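Bancada de cozinha sem drama: dicas rápidas

Escrito à pressa entre o almoço e a loiça, desculpem os erros.

Tábuas. Uma para carne crua, outra para o resto. Não misturar. Depois do peixe: água fria primeiro, só depois quente com detergente. Ao contrário o cheiro agarra.

Madeira. Sal grosso e meio limão, esfregar, esperar 2 minutos, passar por água. Secar de pé, nunca deitada. Óleo mineral uma vez por mês, em setembro dou sempre uma camada extra antes do frio. Azeite não, fica rançoso.

Plástico branco com manchas de cenoura ou curcuma: pasta de bicarbonato, deixar à noite, lavar de manhã. Sol na varanda tambem ajuda.

Tábua que escorrega? Pano húmido por baixo. Bem torcido.

Tabuleiros. O meu da Vimholm já vai para velho e continua bom, nunca viu esfregão de arame. Gordura seca: água bem quente, colher de sopa de vinagre, cerca de 20 minutos de molho. Não empilhar molhados, ganham cheiro.

Colheres. Uma só para provar, pousada num prato ao lado do fogão. Poupa imensa limpeza.

Arroz para muita gente: panela grande, 2000 ml de água para um quilo. Tapar e não mexer. Não mexer mesmo!

Facas. Afiar pouco e muitas vezes. O Danylo Horobets deixou nos comentarios a dica do fundo da caneca de cerâmica, experimentei e safa bem.

Falta a parte dos frascos, fica para a próxima.

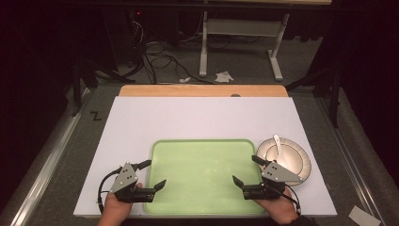 Tabuleiro verde-claro vazio na tábua branca, prato e colher à direita.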